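Print this page | E-mail this article

We use cookies to remember your settings. OK

Leave the Mat Alone

Most lost hours on our two-arm cell at Brondico come from people tidying it. Someone wipes the table, moves the mug tree over, and the next morning the grasps miss.

My view is that the layout should be treated like a machine part. Write it down, check it at 7 a.m., and change it only with a note in the log.
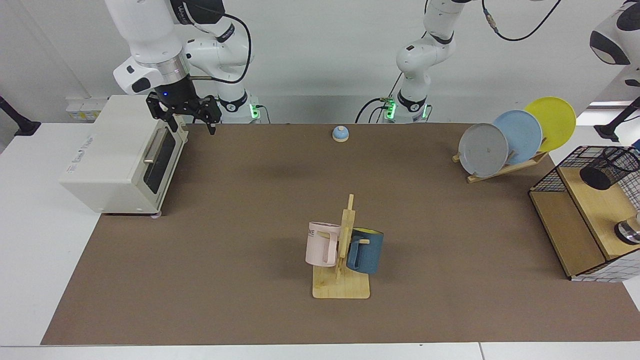
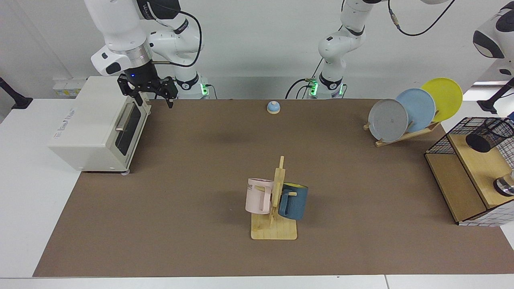
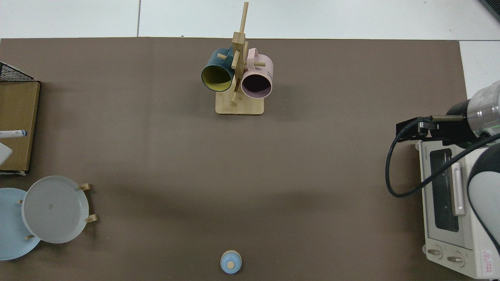
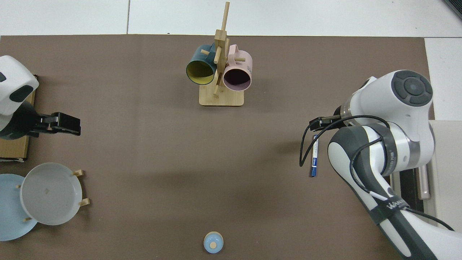

Mug tree, two mugs and dish rack in all four.

Ebuka Nwosu

I'd put cables second. A gripper cable needs slack for the wrist to turn, and the loop should be looked at before every run. We lost 42 minutes in November to one that had snagged.

Software people want the policy to cope with anything. Fine, but test that on purpose. A rack that drifts by accident teaches you very little.

Comments (2)

Gaurav Pathak: We tape the corners of ours. Takes 60 seconds.

Oyewole: Disagree. If a moved mug stops it, it isn't ready.

Sign up for our newsletter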